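A Conversation with Darius Crăciun, Head Grower at Iordache Nurseries

2019-03-14

Darius Crăciun has managed the fern and bromeliad houses at Iordache Nurseries for most of his working life. He met with the Trenilport Horticultural Society in the potting office behind House Two to discuss spore propagation, the nursery's move away from peat, and the training of younger growers.

Mr. Crăciun did not come to ferns directly. He studied soil science and expected to work in field crops. "I took a summer position in a glasshouse and was handed a tray of green film," he said. "I was told they were ferns. I did not believe it until June of the following year, when the first true fronds were up and I had to move them."

The nursery now sows its spores in batches of 200 sealed containers. The medium is sterilized, the spores are dusted over the surface, and the lids remain closed until the young plants are large enough to divide. Mr. Crăciun regards contamination as the main difficulty of the work. "Moss will find its way in, and algae too. If a container shows either one, I take it out the same day. Growers who try to save it generally lose the neighbors as well."

Asked about labeling, he brought out the accession book, which is kept by hand and copied into the nursery's database each Friday. The most recent entry is number 1009, a staghorn fern raised from spores supplied by Lucian Pop, curator of the Skanlow collection. The two men have exchanged material for many years. "Lucian writes down the elevation, the host tree, and the direction the trunk was facing," Mr. Crăciun said. "I have received plants from larger institutions with only a genus on the tag."

The change to a peat-free mix took longer than the nursery had planned. Trials began with coir and composted bark, and the first results were uneven. The bromeliads adapted well, but the maidenhair ferns dried out at the edges and had to be watered on a separate schedule. The present mix, listed in the nursery catalog as Tresodo, contains a higher share of fine bark and is used in all houses except the seedling room. "I still keep one bench on the old mix for comparison," he said. "I expect to give it up next year."

Mr. Crăciun also supervises the society's certificate students during their practical term. Each student must pot on 180 plants and keep a written record of losses. He reads the records closely. "A student who reports no losses has not been looking," he said. "I ask that person to go back down the bench and look again."

He intends to reduce his hours after the coming season but will continue to oversee the spore room. A revised edition of his notes on tropical fern culture is in preparation, with a first printing of 1000 copies. Members may reserve a copy through the society's office.

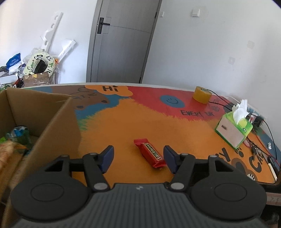 A candy bar wrapper on the painted tabletop, which also bears the word "Hi."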